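3.2 Framed works and storage position

The second group of objects in the Dalum inventory consists of framed prints that households keep off the wall for part of the year. Of the 637 items recorded in the survey, almost 200 were framed, and most of these were reproductions behind a mat. Khương and Trương coded each one for frame material, mat color, and resting position. Position was coded as flat, leaning, or upright, following the scheme in Section 2.

Wide wooden frames were the most common type in the upright category. Their flat faces give a broad area to hold, but the corners are exposed and tend to show wear first. Residents reported moving such pieces by the side edge — a habit that puts the load on the corner joints when the frame is large.

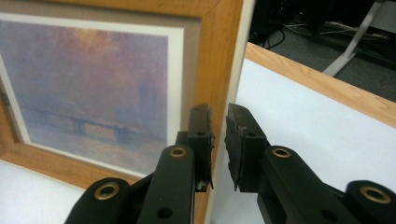

Figure 4. Framed art print in upright position: light wood frame, gray-beige mat with thin white inner border, impressionist river view with bridge.

Prints of the kind in Figure 4 were coded by mat and border separately. Where a narrow inner border was present, the two coders first disagreed on whether it belonged to the mat or to the sheet, and Hà settled these cases by assigning it to the mat. Subject matter was recorded in one line only. Misty river and harbor views formed a single class, with no attempt to identify the painter or the original work.

Upright storage took less floor area than flat storage in all 60 households, although the gain was small in rooms with open shelving. Leaning frames were moved more often than upright ones during the February visits, mainly to reach objects kept behind them. The effect of frame width on handling is treated in Section 3.3.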